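Plimum plating cell: what we know about the dropped-item fault
By the Storamari test desk
Updated in March 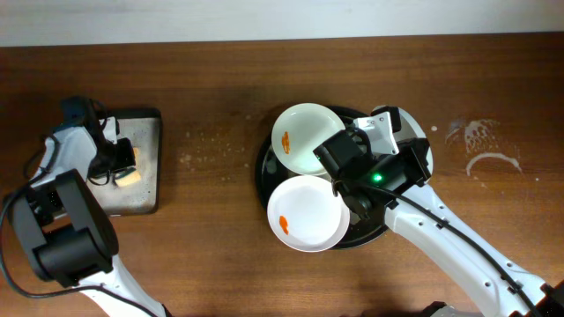

Left arm holding a square over the baking tray, right arm at the turntable.

What is the fault?
The left gripper reports a good grip when it has lost the food, or most of it. The cell carries on and logs the plate as served. We found 66 of these in 1,054 logged transfers.

Ellitz says the gripper is within spec. Is it?
On a rigid test block, probably. Baked squares crumble. The spec sheet gives no figure for anything that does, and we have asked for one twice.

Do the crumbs on the table matter?
We think so. A square that sheds between tray and plate gets thinner in the fingers, and the width check accepts a wide range. Ellitz calls this "cosmetic loss." We don't accept that wording yet.

Doesn't the green light mean the gripper is fine?
It means the unit has power and is talking to the controller. Please stop using it as a pass mark.

Did the Pangaribuan update fix it?
The release note says "improved grasp confidence." Our log shows the same fault after the update, with fewer warnings. That looks worse to us.

Is it a safety problem?
It can be. People see a missing square and reach in to fix the plate while both arms are live. Press stop first and wait for both arms to halt. A paused screen is not a stop.

Can I keep running the cell?
Yes, at reduced speed, with someone checking every plate by eye. Don't rely on the served count.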